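We use cookies to improve your visit. Accept | Settings

Loukia Makris has sold kitchen things by post for 20 years, first from her flat and now from one room behind her sister's shop. When I visited in July, she was deciding which trays to keep in her list.

"I buy one, I put it on the table, and I leave the label inside for some days," she told me. "I want to read everything before I throw it away." She reads the small print also in languages she does not speak well.
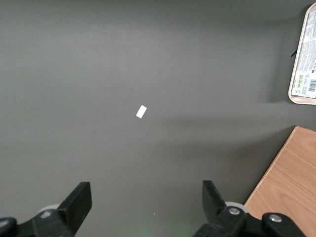

Her table must be dark and without pattern, she says, so that a pale rim shows clearly against it. "On white I see nothing. On grey I see every chip – and also every bit of paper I forgot to pick up."

I asked if the barcodes are useful to her. "For me, no. I write my own numbers in a notebook. The last one is 751."

Wooden boards she chooses in a different way, with her hand. "I pass my palm over the edge 2 times. If I feel something, it goes back to the maker."

She has no plan to take a bigger room. "Then I would only buy more trays," she said, and went to make coffee.

Share this 50 | Comments 2

Contact | Back to top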